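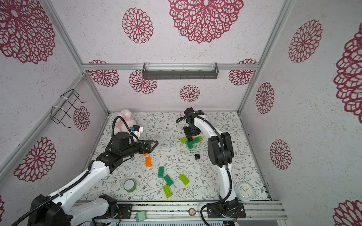
About Grorkmont Brick Room

Search this site Search Go

Posted in March by Maëlle Kowalchuk

Grorkmont is a small play school in Kistdale for children who love building things and for the grown-ups who end up on the floor beside them. We work almost entirely with big, chunky bricks, the kind a two-year-old can grab with a whole fist. Our sessions are short and unhurried, and we have far too many opinions about the colour green!

I started it at my own kitchen table with one tub of second-hand bricks and my son Zacharias, who was three and would build nothing but walls. Long, low walls, right across the lino, so you had to step over them to reach the kettle. Then his cousins started coming over, then their neighbours, and by the end of that winter I was washing bricks in the bathtub and looking for somewhere with a bit more room. We have 70 families on the books now, and Zacharias has moved on to bridges (he still does a good wall if you ask him nicely).

What a session is like

We put a modest heap of bricks out and let everyone have a good look before anything gets built. I like a small heap. Give a child the whole tub and they'll tip it over, which is great fun, but give them a handful and they start turning each brick around and lining up the studs. Some go straight for a tower. Some sort by shade first, dark green here, lime over there, and won't be rushed, and we don't rush them.

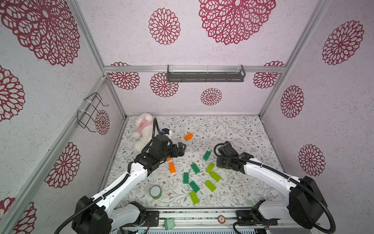 Choosing which colours go out together is one of my favourite jobs, and I've changed my mind about it many times. In the early days every colour went out at once and the towers were lovely and loud. Lately I've been very taken with putting out mostly greens with a few oranges mixed in, all scattered over the leafy print, so that the orange ones jump out at you and the two or three shades of green ask for a closer look. Children who've known the word "green" for ages suddenly need more words. We've had "frog", "pickle", "Grandpa's truck" and, from one very serious girl, "the green that's nearly yellow but isn't allowed".

Stacking comes next, and it's harder than it looks when your hands are new. You have to get the brick the right way up, bring it in level, find the studs and then push, and the push is where things go flying. We practise with two bricks, then three, then a brick laid crossways so it hangs over on both sides.
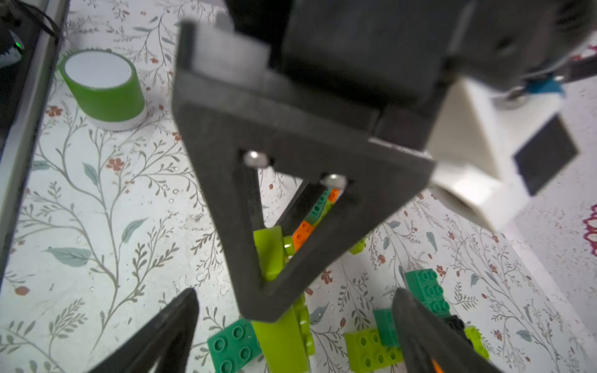

Taking them apart again gets just as much time. A well-squashed pair can be really stubborn, and I'd much sooner a child spent five minutes wiggling one loose than had it done for them. There's a lovely little click when it finally goes, and they nearly always put it straight back on to hear it again.

The odd ones

Every collection has its strays. Ours go in what we call the Zarkley box, named after a made-up dragon who eats anything that doesn't match. Small squares, long curved bits, pieces left over from sets that vanished years ago. One or two come out at each session, and they're always the first to be fought over.
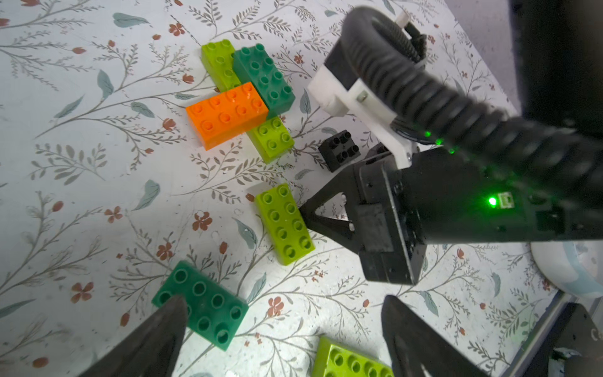 I've seen a whole morning's building arranged around a single stray that somebody decided was a chimney, or a dog, or the button that makes the house go.

Tidying up

We all do it together, with the same song every time (sorry, parents, I know it follows you home). Bricks go back by colour, loose ones first and stuck ones after.

Come and build with us

New families are welcome at any point in the term. Come at 9:30 in the morning, bring socks, and stay for a coffee if you can. If you have old bricks looking for a home, we'd love them, chewed corners and all.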